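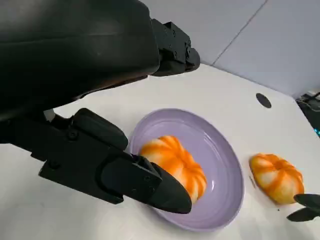
Play food on a plate

Play food is the family name for the little make-believe snacks, fruits and buns that get served up on toy plates, usually with a mug standing somewhere close by. Orange and white is a cheerful pairing for these pieces, and it shows up nicely against a lavender plate. 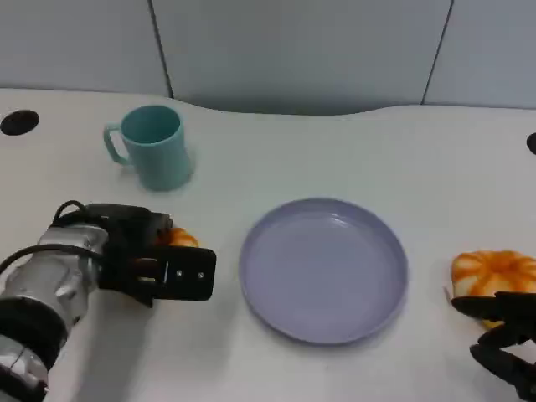
A simple setting asks for very little – one round plate with a raised rim, a mug in teal or whatever color you happen to love, and plenty of clear table to move things around on. The rim helps keep a rounded piece from rolling away.

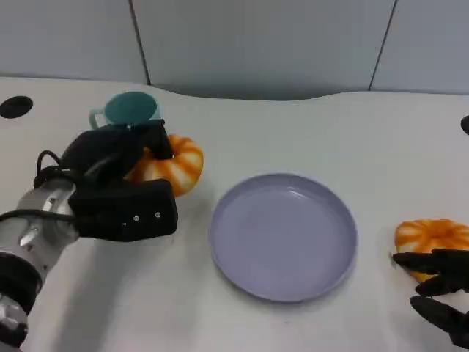
Plates usually go in the middle, where everyone can reach them, and the mug sits farther back so that it doesn't get bumped.

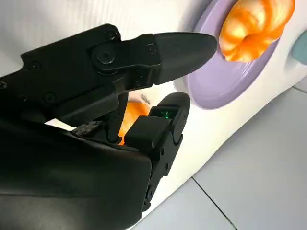

Serving and putting away

Pieces are set down gently, one after another, and go back in their box when the meal is over.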